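Review: the Prastden two-arm table cell, after a winter of use

4 min read

179 shares

Short version: good cell, lousy manual, buy spare fingers. Longer version below, typed between jobs so forgive the typos.

We got ours through Rønning in February. Price was 2,793 for the enclosure kit, which gets you the rails, table, brackets, black drapes, clamps. Arms are separate. Gerardo Bellini and I put it up in one long afternoon and then spent the whole next morning redoing the drapes. Do the drapes first. Before the arms go on. The manual has it the other way round and you end up reaching over everything with a mouthful of clips.

Frame is stiff. No complaints. Corner brackets went on square and have stayed square. The tabletop came a hair proud at the back on ours, fixed with a shim under the middle bracket. Rønning sent the shim free when I asked, took a week.

Mounting the arms is easy enough if there's two of you. Left first, snug the block, don't torque it. Then right. Then run both out to the middle of the table and only then tighten down. I skipped that the first time and the left arm was off by enough to miss every low grasp on its own side.

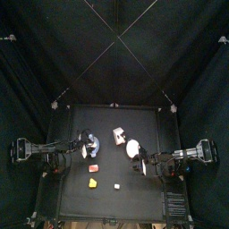

Can one person level and re-zero it without help?
Re-zeroing, no problem, it's all from the keyboard and takes a coffee's worth of time. Leveling really wants a second person, one at the feet and one reading the level on the table.

Cables. The kit gives you four ties. Four! Buy a bag. Leave a loose loop at each wrist or the last joint drags on the cable and you get a fault that looks like a bad motor. Torunn Backlund lost half a day to that one on the Vudolham cell, swapped a perfectly good drive. Check the loop first, always.

Black top and black drapes are great for the cameras, light colored stuff pops right out. Downside, dust. Every speck shows and so does every smear. We wipe with a dry microfiber at the start of a run. Do not use the spray cleaner, it leaves a shine and the exposure goes all over the place.

Fingers are the weak point. The stock black ones grip fine but the tips wear, and the screws down at the base back out over time. Mine went 542 cycles before the first wobble. Now I check them at every shutdown, quarter turn if needed, dab of the removable threadlocker. Spare pair from Grilumora fit with no filing. Theirs are a bit stiffer and I like them better for small parts, less so for anything round.

For checking finger alignment I dont bother with the supplied gauge. Put a small block on the table, come down slow with the gripper open, look at the wrist camera. Gap should look even left and right of where you told it to go. If it's off to one side, re-zero the wrist before you touch anything else.

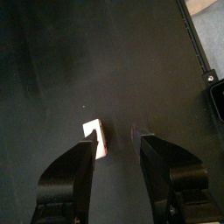 Wrist camera view, gripper open, small white block nearer the left finger.

Stuff I'd change. The rail bolts want a long hex key and the one in the box is short, so you skin your knuckles on the bracket. Manual page on the clamps is for an older clamp. And the drape clips are junk, we went to binder clips in the end and they hold better.

Support is decent. Rønning picks up the phone before noon, after that good luck.

Would I buy it agian? Yeah. For the money the frame alone is worth it. Four out of five, loses one for the manual and the clips. If you're ordering, add the spare fingers and a proper hex key to the cart now and save yourself the second shipping charge.

2 comments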